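Home | Guides | Household Records | Forms | Contact

How to Prepare a Household Inventory for Insurance Purposes

Issued by the Arum Tenants and Homeowners Advice Service
Last reviewed Saturday, January 6, 2018

A household inventory is a written list of the belongings kept in a home, with enough detail for an insurer to identify each item and assign a value to it. Policyholders who file a claim after a fire, a burst pipe, or a burglary are normally asked for such a list, and it is difficult to prepare one from memory. The steps below apply to renters and owners alike.

Before You Begin

Obtain a copy of your current policy and read the section on personal property. Note whether items are covered at replacement cost or at actual cash value, and whether any class of item, such as jewelry or musical instruments, is subject to a separate limit. You will also need a notebook or spreadsheet, a tape measure, and a camera or telephone capable of taking clear photographs.

Step 1. Divide the Home into Areas

Assign a short code to each room, closet, and storage space, including any garage, attic, or rented unit. Work through one area completely before moving to the next. Closets should be listed separately from the rooms they open into.

Step 2. Record Items of Higher Value

For each item, enter the following:

- a plain description, including maker and model if known
- serial number, if any
- date and place of purchase
- price paid
- location code

An entry such as "television, bedroom" is not sufficient. Copy serial numbers directly from the item and have a second person read them back.

Step 3. Group Items of Lower Value

Books, linens, kitchen utensils, and children's toys may be entered as groups. Toys with several parts, such as a shape-sorting board and its blocks, should be entered once as a set – the separate pieces do not need their own lines. State the number of sets and a single total value. A family with 138 paperback books may enter them on one line, provided that signed or rare copies are listed individually under Step 2.
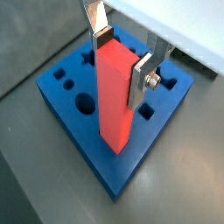

Step 4. Gather Proof of Purchase

Place receipts, appraisals, and warranty cards in one folder and mark each with the line number of the matching entry. Where a receipt has been lost, a bank statement or order confirmation is often accepted. An entry for a sofa purchased for $681, for example, should carry the same amount as the supporting statement, including tax.

Step 5. Store Copies Away from the Home

Keep at least two copies of the finished inventory. One should be held outside the home, either with a relative or in a secure online account. A copy kept only in a desk drawer may be lost in the same event as the belongings it describes.

Step 6. Review the Inventory

Review the list each June and after any major purchase, move, or gift. Allow 45 minutes for a yearly review of a small apartment. Strike out items that have been sold or given away – do not erase them, as the earlier record may be needed for a claim that is still open. Small foam and plastic articles may remain in their group entries unless the total value of the group has changed.

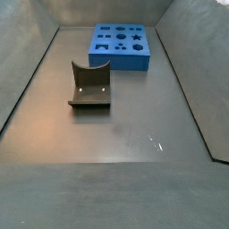 Razia Tarar writes that she followed these steps before renewing her renter's policy and found the grouping of small items the hardest part to judge. She asks whether craft supplies belong with toys or with office materials, and suggests that the guide recommend one heading for both.

Either heading is acceptable, provided that the same one is used throughout the inventory and no item is entered twice. Readers with large quantities of craft supplies used for paid work should consult their insurer, as business property may be excluded from a household policy.

Related Guides

Reading Your Renter's Policy
Replacement Cost and Actual Cash Value
What to Do in the First Day After Water Damage
Marking Property for Identification
Requesting Duplicate Receipts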